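Review: Predberg arm stand, after two months in the workshop 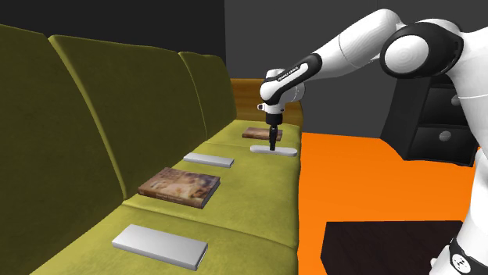

I bought the Predberg stand for the arm project Rochelle Kereama and I have been building at the Pendcombe shared workshop. The job is tidying: pick up books and other flat things left on a sofa and put them away. We do the planning in simulation first, then try it on the real arm.

The stand came in two boxes. Assembly took an evening, and the bolts were all there. The leveling feet are good. The mounting plate is flat, but the holes needed cleaning out with a tap before the screws would go in.

It stays put at normal speed. With the arm stretched out low over the seat, I get a small wobble at the base - enough to spoil a grasp on a thin book. Bolting the stand to the floor fixed most of it. Model files are included, and the height in them matches the real one.

The manual is poor. I paid 1,097 dollars, and at that price I expected a torque table.

Four stars out of five.

Lachlan Doolan
30 August 2024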